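October 20, 2020 – mix room B, notebook 2

Ending theme for the Jiltby film, day two on the vocal. Picked up where Deming left off last night. Session opens fine now, the missing strings were on the old drive. Copied over, relinked, saved as new version. Please dont work out of the old folder any more.

Picture editor sent a new cut of the last reel. End credits are longer by 14 seconds. So the song as it stands runs out before the crawl does. Options:

– repeat the last half chorus (Deming hates it)
– let the piano outro breathe, hold the final chord, fade under the logos
– ask them to speed the crawl up. Asked. No.

Going with the piano. Borislav to replay the outro Thursday, the demo take has pedal noise all over it and I can't get it out without killing the top.

Vocal: comp is from the September takes mostly. Verse one take is lovely, slightly flat on the long note going into the pre-chorus, left it alone. Tuned version sounds like a different singer. Second verse she swallows the name of the town, used the alternate from the warmup pass, you can hear the room change a bit if you solo it. In the mix it's gone. Bridge still not right. Three lines translated from the original lyric and the stresses land wrong, "remember" comes out as REmember every time. Bai is rewriting, promised something by tonight.

Tempo stays at 61. Tried it a hair faster for the credits people and it lost all the weight.
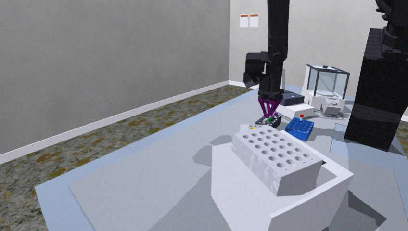 Gripper over the black tube rack, blue rack to the right. Render.

Mix notes, pass 4:

Low shelf on the piano, cut below 200, was fighting the cello. Better straight away. Cello up in the last chorus only. Reverb on the lead was too long for the film version, words smear once it folds down to stereo. Shortened it, kept the long one for the album version (separate session, Flarmont wants both by the end of the month).

Strings – second violins are out of time with the click at the key change, all of them, together, so it's playing and not an edit problem. Nudged. Sounds ok on the big speakers, check on the small ones tomorrow with fresh ears.

Backing vocals: too many. Muted the low octave, nothing missed. Deming came in at lunch and asked for it back. Put it back for the last chorus, very quiet. Compromise.

Played it against picture with the new cut. First piano note now comes in just before the fade to black instead of on it. I like it more. Director may not. Sent a bounce with both placements, marked A and B, no comment from me on which is which.

Instrumental and the short TV edit still to print. TV edit needs to start on the chorus, so it needs some kind of pickup, maybe reverse the first piano chord? Try.

To do
– chase Bai for bridge lyric
– book Borislav Zupan for Thursday, piano tuned before, not after like last time
– Deming Shao to send songwriter splits to Dedby, they've asked twice
– back up tonight, both drives
– new headphone cable for the booth, left side cuts out when you touch it

Stopped at eight. Ears gone.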